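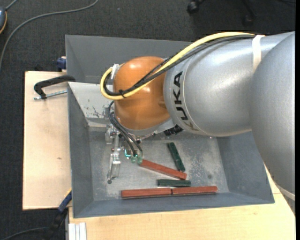

Block bin notes, June, started 9:30

Coffee in hand and the window open, so this will be a longer entry than usual. I wanted to get down where we stand with the wooden blocks before I forget which of my opinions I have already changed.

The set in the gray bin is down to five: three reddish-brown and two dark green. The rest of the batch (28 in all, from Dukari) is in the drawer under the window, sorted by color, and I would be very grateful if it stayed sorted. Kazimír spent a good part of a morning on that drawer and he was so pleased with it.

The bin floor is dusty again, with little dark specks all over. I suspect the edges of the blocks, where the paint rubs against the metal, but Myrto thinks it is mostly ordinary room dust that slides down the sloped sides and has nowhere else to go. She may well be right. We agreed to wipe the bin out with a dry cloth, leave it alone for 14 days, and then look at what has gathered. Please don't use the damp sponge from the sink! It left streaks last time, and I spent far too long wondering if the streaks were scratches.

On colors – I like the dark green very much as a color, and I don't like it at all at the bottom of a gray bin late in the afternoon. The reddish-brown ones are easier on my eyes. Hanyu has offered to mix a lighter green and paint a few spares from the drawer so we can lay them side by side. Two thin coats, a light sanding in between, and a night on the rack by the Bralow cabinet. I said yes before she had finished the sentence.

The C-clamp on the left rim stays where it is. I know it gets in the way when you lift the bin out for cleaning, but the table is light wood and marks easily, and a bin that wanders is worse than a clamp that annoys. Ľudovít suggested a scrap of felt under the jaw. There is felt in cabinet 301, the brown roll, behind the Stostby catalogs.

11:15. Went through the drawer and found one green block with a dent in the corner, deep enough to catch a fingernail. Put it aside with a pencil cross on the end.

Still to do: ask Kamil if he wants the old lids back, cut the felt, and write to Dukari for their paint number. Hanyu would like to have it before she starts mixing, and I promised her I would write after lunch.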